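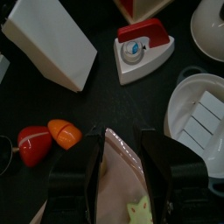 Our project set out to write a short set of house rules for small robot arms working at a kitchen table, and then to find out if people could follow them. We picked kitchen work because everyone on our course has an opinion about kitchens, and because the published safety standards mostly talk about factories. They're good, but they are long, and a second-year student with a lab slot at four o'clock is not going to read them all. Ours had to fit on two sides of paper. The first argument we had was over what counts as "clear space" round the gripper. With a toy iron, a ribbed white tub and pieces of play food all sharing one black tabletop, does the rule apply to every object, or only to the ones the arm isn't meant to touch? We went back and forth on this for most of a week, and it was easily the most enjoyable week of the project!

## Where the rules came from

We began with the sheet used in the Usden teaching lab, which has grown over the years and shows it. Some lines repeat each other and one refers to a cupboard that has gone. We cut it into strips, sorted the strips on the floor and threw out anything we couldn't explain to a first-year. Then we added rules of our own on speed, reach, naming of objects and what to write down after a stop.

The draft we tested is called the Pivdale sheet, after the room we wrote it in. The main rules are:

- Keep hands outside the taped line whenever the arm has power.
- Know where the stop button is before you start, and say so out loud.
- Top speed near the table is 200 mm per second. In open space it is 300.
- Park the gripper well above the tallest object between tasks.
- Check every clamp and cable at the start of a session.
- No real blades. Anything shaped like a blade is treated as one.
- Log every stop, even the silly ones.

## Laying out the table

We hadn't expected to write much on layout, but it became the longest part of the sheet. A tall thing at the front blocks the view of a small thing behind it, and the person at the stop button then has to guess. So we now ask for a check from two sides before the first move, with the arm raised.

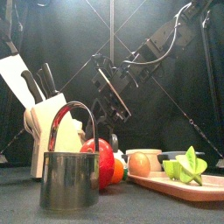

*Figure 2. Arm raised over the table, with the knife block and steel pot on the left and the pink tray on the right.*

The blade rule caused the most debate. Half of us thought it was fussy. The other half (who won) said that habits learned on safe things are the habits you carry to unsafe ones, so a handle should always be approached the same way. We'd like to test that properly some day.

## What we found

We logged 395 runs over the term. Each run was marked against the sheet by someone who wasn't operating, and we tried hard to swap those jobs evenly. The rules people kept best were the ones with a plain action in them, such as saying where the stop button is. The ones they forgot were the vague ones. "Leave enough room" was ignored all the time, and quite right too. When we changed it to "one hand's width", people started doing it without being asked, and we were thrilled.

Logging was the weak spot. Our form took about 900 words to explain itself in the first version! The second version is a single line per stop: time, task, what the arm was near, who pressed. We used the free Wundico template for this and took out most of its boxes.

## Still to do

The speed limits need a better basis than our own comfort. We chose them by watching and agreeing, and a group with steadier nerves would pick other numbers. We also want to try the sheet on the larger Sadowski bench, where the reach is longer and the taped line would have to move. The clear space rule now covers every object on the table, but the wording is still clumsy and we plan to redo it with next term's group.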